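Rissanen to Stock Silk by the Yard Again After Three-Year Gap

Rissanen, the fabric store on the lower end of the market street, will bring back its silk counter in July. The store stopped cutting silk to order 3 years ago and has sold only cottons, linens and lining fabrics since then.

Manager Dilek Bozkurt said the first delivery comes to 687 yards, most of it crepe and charmeuse, with a smaller quantity of dupioni in dark colors. The fabric is supplied by Wutex, which also provides the store's linings.

"We kept a list at the register of people who asked for silk," Bozkurt said. "Most of them were sewing for a wedding or a formal dinner, and they were ordering it from swatches in the mail. They wanted to handle it before they paid for it."

The counter will take up the back wall, where the store now keeps its upholstery remnants. Those are being sold at half price until the end of June. Pattern books will move to the front next to the buttons, and the two cutting tables will stay where they are.

Silk will be sold in a minimum cut of half a yard. Customers can take home swatches at no charge, with a limit of five per visit. Cut fabric cannot be returned, the same rule that applies to everything else in the store.

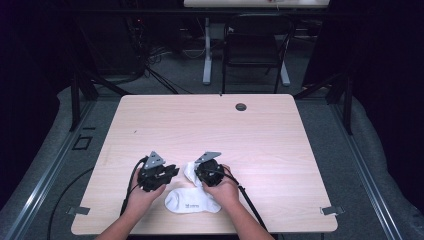
Two white socks on a light wood-grain tabletop.

Rissanen will also start a sewing class for people working with slippery fabrics. Dressmaker Bianka Halász will teach it in the upstairs room on four evenings, beginning at 6:30 p.m. The class covers cutting on a single layer, French seams, hand-rolled hems and setting an invisible zipper. Students need to bring their own machine and a new package of fine needles. Thread and practice fabric are included in the fee.

Halász has made evening wear and bridal gowns for private clients for most of her career. She said many home sewers give up on silk after one bad experience with cutting.

"They pin it the way they pin cotton, and it shifts on them," she said. "Put tissue paper under it and use weights. Take your time. If you've made a lined skirt, you can make a silk dress."

A second class, on altering secondhand formal wear, is planned for the fall. Nurhan Yazıcı, who runs the alterations desk at Rissanen, will lead that one. Students will work on a garment of their own, and Yazıcı will look over each piece before the first session to check that it has enough seam allowance to let out.

The store's pattern swap will continue through the summer. The shelf by the stairs holds 800 used patterns, many of them from the 1960s and 1970s. Patterns must be complete, with the instruction sheet, to be accepted for trade.

Sign-up for the silk class is at the register or by phone during store hours. Names on the old request list will be called first when the delivery arrives.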